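Duseo Parish Edition: Set-Up Guide
Section 3. Getting the Sunday Welcome Desk Running

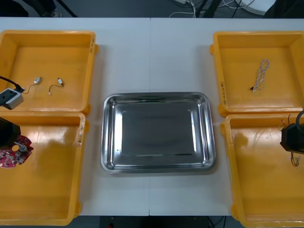 By this point you have installed Duseo on the church computer, argued with the church computer, and won. This section covers the welcome desk, which is the part of Duseo that greets visitors, prints name tags, and keeps the prayer request list. Allow 60 minutes. Congregations that try it between the early service and the late one tend to call us.

Before you begin

You will need the administrator password, a label printer, and your member list saved as a spreadsheet. If your member list lives in a recipe box in the church office, see Section 2, "Typing."

3.1 Import the member list

1. Open Duseo and choose People, then Import.
2. Select your spreadsheet. Duseo reads the first 248 columns, so you should be fine.
3. Match each column to a field. "Name" goes to Name. "Name she prefers" goes to Preferred Name. "Do not seat near the Hendersons" goes to Private Notes.
4. Press Check. Duseo lists possible duplicates. Fathers and sons with the same name will appear here. Leave them both.
5. Press Import.

Note: Members with no email address are marked Paper. They will get the newsletter by mail, as they have always wished.

Caution: Private Notes are hidden from the welcome desk screen but can be seen by anyone with an administrator login. Write accordingly.

3.2 Set up name tags

1. Connect the label printer and turn it on.
2. Go to Desk, then Tags, and pick a layout. Grecu is the plain one. Surkedus has a border of wheat and grapes and uses a good deal more ink.
3. Set the type size. The default can be read from across a small table. Greeters will ask for larger.
4. Print a test tag.
5. If the tag comes out blank, turn the roll over and print another.

Note: First-time visitors get the same tag as everyone else. An earlier version of Duseo printed VISITOR in red capitals, and we heard about it from the visitors.

3.3 Turn on prayer requests

1. Go to Desk, then Requests, and switch on Accept Requests.
2. Choose who receives them: Pastor Only, Prayer Team, or Whole Congregation. The starting setting is Pastor Only.
3. Set how long a request stays on the list. We suggest four weeks. Requests with no end date stay until removed, and one of our test parishes prayed for the same hip replacement for almost 77 weeks.
4. Press Save.

Caution: Changing the setting to Whole Congregation also shares requests already on the list. Read through them first. Then ask the people who wrote them.

3.4 Link the desk to Tellport (optional)

Tellport sends a short text message to visitors after the service.

1. Go to Links and choose Tellport.
2. Enter your Tellport account number.
3. Edit the message. It may be up to three sentences long. Sermon summaries will not fit.
4. Set the sending time. Anything before noon may arrive during the closing hymn.

Note: Visitors who leave the phone number box empty have made their wishes known. Duseo will not ask them again.

Continue to Section 4, "Coffee Hour Sign-Ups," when the test tag is legible and the printer has stopped blinking.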